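Viral post about the Rorden flood grant — has anyone traced it?

Started by mossybank, 2021-01-31

mossybank
Hello all, hoping you lovely people can help. My aunt has been sent a post saying every household in Rorden is getting 800 pounds from the flood fund, but only if they fill in a form first. It has a photo of a queue outside a hall with it and 658 shares when I looked. She's quite excited, bless her, and I'd rather not spoil it until I'm sure.

tallowgate
Morning mossybank! I had a good long dig with my first cup of tea. The queue photo is a real one, but it was in the Catterall newsletter last April, and it shows people waiting to collect sandbags. You can read the same banner over the door in both copies. So that's an old picture with a new story stuck on it, I'm afraid.

Vimora_Jen
Well found, but I wouldn't call the whole thing false just yet. There is a flood fund, and my neighbour had 399 pounds from it towards new flooring. I'd mark it "misleading" and leave it there.

tallowgate
I do see what you mean, Jen, and I went back and forth on it myself. But the post says every household, and the fund's own page says you need a damage report and have 30 days to send it in. To my mind the main claim is false, even if there's a bit of truth tucked inside it.

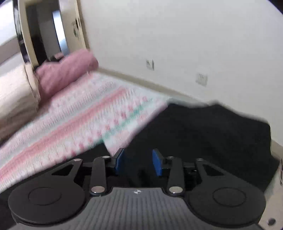 Spare room this morning, bed still to be moved

mossybank
Thank you both so much, this is exactly why I come here. Did either of you look at the form? My aunt says it wanted her bank details on the first page, and she stopped there, thank goodness.

LaniaLad
Please tell her not to go back to it! The real one is on paper — you pick it up from the Lania office, or they'll post it if you ring and ask nicely. I filled one in for my dad and it never asked for a card number.

Vimora_Jen
Right, the bank details change my mind about how loudly we should warn people. I still say "misleading" for the grant itself, but I'd put the form in its own post with "false" on it.

tallowgate
Happy with that. I'll write up the photo part tonight if you'll do the form, Jen, and mossybank, could you ask your aunt who sent it to her?

mossybank
Will do, I'm ringing her after tea.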